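Section 4: Oiling and caring for your wood countertop

Your Kusia countertop is in and leveled, and now comes the best part! The first coat of oil brings up the grain in a way that still makes us grin, and you can do the whole job in one afternoon with a lint-free cloth and a can of Grarkus oil.

4.1 Before you start

Check that the sealant at the sink rim has cured overnight. Open a window, clear the top completely, and put down paper along the floor. If your top turns a corner, treat both runs on the same day so the color stays even.

CAUTION: Oily cloths can heat up and catch fire on their own. Soak used cloths in water and lay them flat outdoors to dry before you throw them out. Never ball them up in a trash can.

4.2 First coat

1. Sand lightly along the grain with 240-grit paper. At a corner joint, stop at the seam and change direction.
2. Wipe off all dust with a barely damp cloth. Let the wood dry for an hour.
3. Pour a small puddle of oil and spread it thin, always with the grain.
4. Work extra oil into the front edge and the cut edges at the sink. These drink up a surprising amount (let them!).
5. Wait 15 minutes, then wipe off everything that hasn't soaked in. The surface should feel smooth, with no tacky spots.
6. Leave it until the next morning and repeat from step 3. Two coats are the minimum. 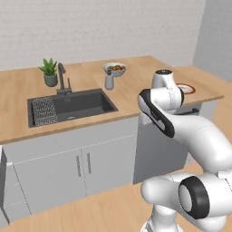
Lorena Henríquez wrote to us that her first coat stayed sticky for days until she rubbed it down with a fresh cloth and a few drops of new oil, and she wished step 5 had been in bold. Jad Jaber replied that he sets a kitchen timer for every section, and never oils more than he can reach from one spot.

Both tips are great, and we use the timer trick ourselves now.

NOTE: Keep standing water off the wood for the first week. After that, wipe up spills as they happen and use a trivet under hot pans.

4.3 Keeping it up

Oil again every March, or any time water drops stop beading. One light coat is usually plenty. For rings and scratches, see Section 5.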